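3.2 Materials and Layout

The container-placement portion of the study used two kinds of item: one open receptacle and a set of small rigid objects to be put into it. Receptacles were chosen to differ in wall height, rim profile and surface texture. The woven baskets were taken from the Werumlow household set, and the remaining containers, all smooth-walled, from the Mirano set. Texture was of interest because a weave breaks up the contour of the inner floor, and in our earlier pilot this made it harder for raters to judge where an object had come to rest.

Each layout consisted of a table covered with a white cloth, a single receptacle placed near the middle, and one object set down outside it. The cloth was pulled flat before every block and left alone within a block. Receptacles were not squared to the table edge. Their long axis was turned by a small amount between layouts so that placement could not be learned as a fixed direction — a weakness of the Renaud protocol, in which every container was aligned with the tabletop.

Balls were included as the least stable object class. A ball has no preferred resting face, and on a flat surface a light touch is enough to displace it. We used plain single-color balls only, and recorded color as a nominal variable. Green was retained for the basket layouts after the pilot, where it gave good contrast against both the cloth and the tan-brown wicker. Figure 4 gives two views from a basket layout.
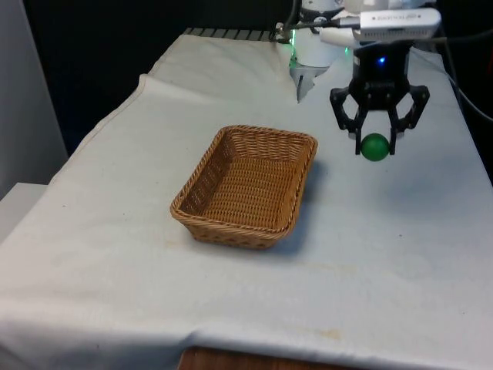
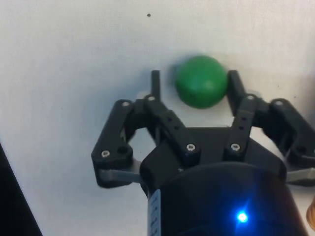
Figure 4. Green ball and white surface, basket layout. First view: ball held clear of the cloth, with the wicker basket empty. Second view: ball resting on the surface between the fingertips.

Rim geometry was coded separately from wall height. A rolled rim adds thickness at the top edge and narrows the usable opening slightly, and the effect is larger at rounded corners than along the sides. For flared containers we took the opening at the rim and the floor area at the base as two separate measures. Treating them as one, as in the first version of the Flurkiteck coding sheet, overstates the space available to an object once it is inside.

In total, 1415 placements were coded across all receptacles, of which 504 involved a woven basket. A placement was counted as complete when the object was at rest inside the receptacle and no longer in contact with anything other than the floor or walls. Objects lying across a rim were coded as incomplete. Balls that left the table were returned to their starting position and the layout was repeated once; a second loss ended the layout and it was excluded from the analysis.

Resting position was assigned to one of seven regions of the receptacle floor: four corners, two end zones and a center zone. Region boundaries were drawn in proportion to the floor of each container, so that a corner region in a shallow basket and one in a deep bin cover the same share of the base. Raters worked from still images in blocks of 60 and took a break between blocks. Where the two raters disagreed, the image was returned to both without the earlier codes, and the second set of codes was used. Cases that remained unresolved were entered as missing. Most of these concerned balls near the boundary between an end zone and the center zone of a woven floor, and they are reported separately in Section 4.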